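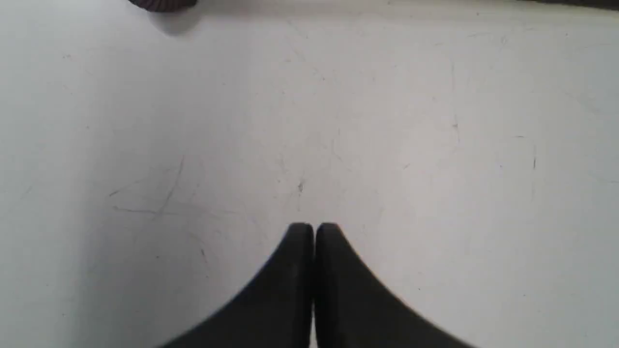

How to Keep a Home Health Record for Your Family

When my family moved to Canada, we had our medical papers in one shoe box, in three languages, and half of them were receipts. The first time a doctor asked me for the date of my last tetanus shot, I could only smile and say "some years ago". After that I made a proper home health record. It took me two evenings and now it takes a few minutes each month. I describe the method as I do it, and you can change what does not fit your household.

What you will need

One ring binder for every person, or one thick binder with dividers if you are living alone or with one other person
Plastic sleeves, the kind which opens on the top
A pen which does not smear
A small calendar for the inside of the cover
A scanner or a phone, if you want also a digital copy

Step 1. Collect everything in one place

Go through the drawers, the kitchen shelf, the car and the old handbags. Do not sort anything yet. Put all papers which have to do with health on the table: test results, prescriptions, vaccination cards, letters from specialists, dental bills, insurance statements, glasses prescriptions. My friend Bohumila Ďurica found a blood type card inside a cookbook, so look also in the strange places.

Step 2. Write the front page

The front page is the most useful part of the binder, and it should stay one page. Write by hand or print it, but in large letters. It contains:

Full name and date of birth
Health card number and the name of the insurance plan, if there is one
Allergies, with the reaction you had (rash, swelling, trouble to breathe)
Current medicines with the dose and the time of the day
Long-term conditions
Two persons to call, with their telephone numbers
Name and telephone of the family doctor and the pharmacy

Put the date in the corner every time you change something. An old page with no date is a problem, as a nurse will not know if she can trust it. Throw the old version away, or keep it at the very back with a line drawn across it.

Step 3. Sort into sections

I use these sections, in this order: visits, tests, medicines, vaccinations, teeth and eyes, bills. In each section the newest paper is on the top. Some people prefer to sort by illness. This works well if you have one serious condition and many specialists, but for a mostly healthy family it becomes confusing, and you will have a section for every cold.

Dinesh Mridha, my neighbour at Drutholm, keeps a separate section for his back only. He has seen four different clinics for it and every clinic asks the same questions.

Step 4. Make a visit sheet

For each appointment I fill in one sheet. Before the visit I write my questions on the top half, never more than four, with the most important first. During the visit I write the answers on the bottom half. If the doctor speaks quickly, I ask her to repeat the name of the medicine and to spell it. They do not mind this. At the end I write what is the next step and who must do it: me, the clinic or the laboratory.

Step 5. Keep a simple log of measurements

If your doctor asked you to check your blood pressure at home, write it always in the same way: date, time, upper number, lower number, pulse. Sit quietly for five minutes before. My log from the week when I started says 158 for the upper number on the first evening, and I was quite frightened. I had just carried the shopping up the stairs. The doctor looked at the complete page and not at this one line, and asked me to continue measuring in the morning also.

Do not change the dose of any medicine because of your own log. Call the clinic or the pharmacist and read them the numbers.

Step 6. Decide what to keep

Keep forever: vaccination records, operation reports, allergy tests, diagnoses of long-term conditions. For ordinary bills and receipts I keep them until my tax papers are finished and then as long as the tax office requires. Prescriptions which are finished I keep for 12 months. Leaflets from medicine boxes I keep only while the box is in the house.

For children, keep everything until they are 18, then give them the binder. They will need it when they choose their own doctor.

Step 7. Make a copy

Scan the front page and the vaccination page at least. Save them with a clear file name, for example the person's name and the year. If you store them on the internet, use a good password and do not share it by e-mail. I also gave a paper copy to my sister, in a closed envelope.

Step 8. Check it twice in the year

I check ours in December and again at the beginning of summer. Read the front page aloud, person by person, and ask if it is still right. The last time we had 9 corrections, most of them old telephone numbers.

If you care for an older parent

Ask for permission before you open their papers, even if they are your own mother or father. Some clinics will speak with you only when there is a signed form, so ask the reception which form they use and keep a copy behind the front page. Bring the whole binder to the hospital, but ask for it back before you leave the ward. Write your telephone number on the cover.

Last updated Jul 3, 2021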